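Ludley folding table, the marble-look one: two months in

I bought the first of these in April, when my old card table finally gave up halfway through a jigsaw, and I liked it enough that I went back to Guillot for another. Same pattern, same red edge. I'm not getting paid for this, I just like a table!

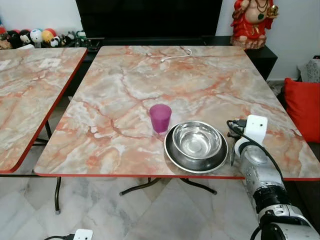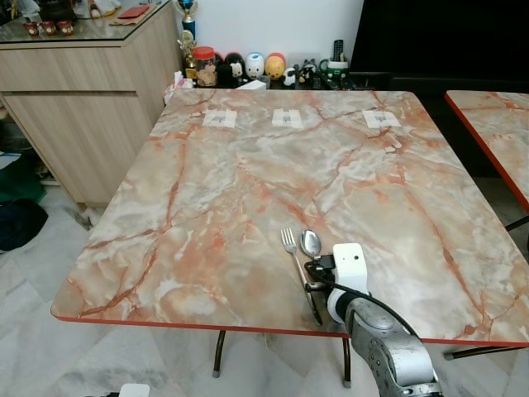
The Ludley is square, it folds, and it weighs next to nothing, so I can get it up the stairs on my own with a cup of tea in the other hand (don't copy me). The top is what sold it. It's a pinky, creamy marble effect with orangey streaks, and there's that thin red trim along the edge which my sister says looks like a 1960s café and which I love. It's shiny too — you can see the light bouncing off the left-hand one in the first photo — so if you hate fingerprints you'll be out with the cloth a lot. Mine gets wiped down after every meal and I've had no stains so far, even from Estrella's beetroot thing.

Grumbles, then. The dark metal legs are on the skinny side and if you lean on a corner you feel it give. One foot cap dropped off in the first week and I had to push it back on with a bit of glue. Folding it away is stiff as well, and I've pinched my thumb twice. Four for cards is lovely, but four for a roast is a squash, which is why I ended up with 2 of them side by side.

I did look at the Nukis version, and it's a bit sturdier, but it only came in grey and I couldn't face it. Seven out of ten for the legs, ten for the top. I'd buy it again, and Gaëtan next door has already asked where I got mine.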